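Old Desktop PCs: Your Questions

I've been taking in tired desktop towers at Cimimero since December, and the same questions keep landing in my inbox. I've answered the usual ones below. If yours isn't covered, drop me a line – Ho-yin Tsang

Do I have to take the hard drive out before I bring a PC in?
Nope! I'm happy to do it. If you'd like to have a go yourself, shut down, pull the plug out of the wall and lay the tower on its side with the panel off. On a lot of Dells the drive sits in a blue plastic caddy that slots into a metal cage (lovely things, no screwdriver needed). Unplug the two cables first, then squeeze the caddy and lift it straight up.
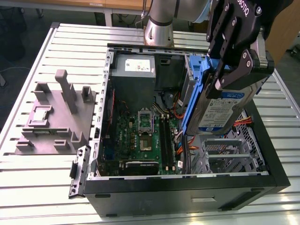 Can I keep my drive?
Of course you can, it's yours. Pop it in a padded envelope and stick it in a drawer. If you'd rather I wiped it, that's £20 and you get a note with the serial number on it.

Will my old memory fit in another computer?
Maybe. It has to be the same type, and the notch along the bottom edge is the giveaway – if it doesn't line up with the slot, please don't push! Send me the model number and I'll look it up.

What about the processor?
I take those out too, but do be careful if you're doing your own. With the socket empty there's a grid of tiny contacts on show and they hate fingers. Lower the lever gently and keep loose cables well away from it. I like to have the power leads bunched up with a zip tie before I go anywhere near the board.
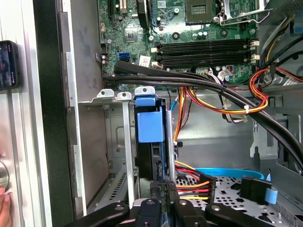 Do you take laptops?
Not at the moment, sorry. Try Torkau, they're good with laptops and printers.

How long does it all take?
Usually 2 days, a bit longer if I've got a pile on. I'll email when it's ready to collect.

Page last updated 2024-03-02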